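Can't switch off in the evenings — what worked for you?

Posted by Kilon, March 12, 2026

I'm 41 and I've worked from home since November. The job's fine, but I've lost the bit in the middle where I used to walk to the station and stop thinking about it. Now I shut the laptop and carry on fretting until bedtime, and then I'm awake at silly o'clock going over emails. I've tried one of those breathing apps and it made me more wound up, if anything! I don't want to give up the job or spend a fortune. Has anyone found a way of drawing a line under the day that they've stuck to for more than a week? 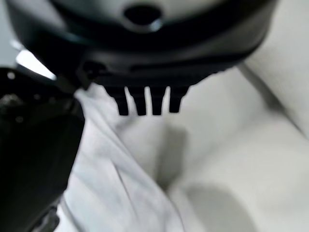
2 replies

Fraser Ogilvie

I was just the same, and what sorted me out was a pretend commute. At the end of work I put my shoes on and go round the block for 25 minutes, whatever the weather (well, I skip it if it's icy). No phone, no podcast. The first few days I felt a right lemon, walking in a circle back to my own front door, but after a while my head got the idea.

The other thing is a notebook. Before I go out I write down whatever's still nagging at me and what I'm going to do about it tomorrow, even if that's only "ring Praritz about the invoice". Then it lives on the paper and I can leave it there. 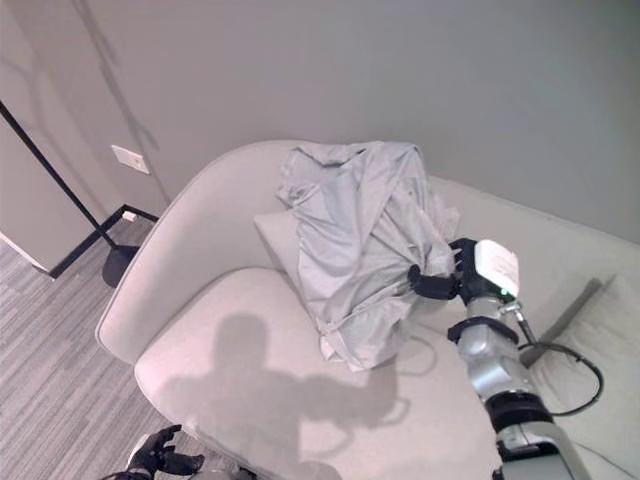

I'd also say go easy on the evening itself. I used to cram in a class, a proper dinner and a phone call to my sister, and I was more frazzled than when I'd started. Now I do one nice thing — usually a bath or a bit of a crossword — and leave the rest. I still get bad nights, mostly when there's a deadline on, but it's one or two a month and I can live with that. If yours go on for weeks, have a word with your GP. I left it far too long and she was lovely about it.

Rastero

Delete work email off your phone. Also no coffee after lunch. I was on 50 minutes' sleep some nights before I did that, no joke. Lavender spray did nothing for me.

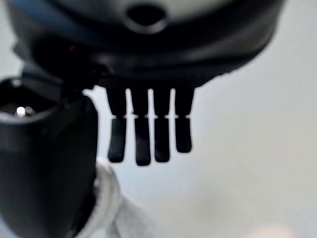
Black fingers, side by side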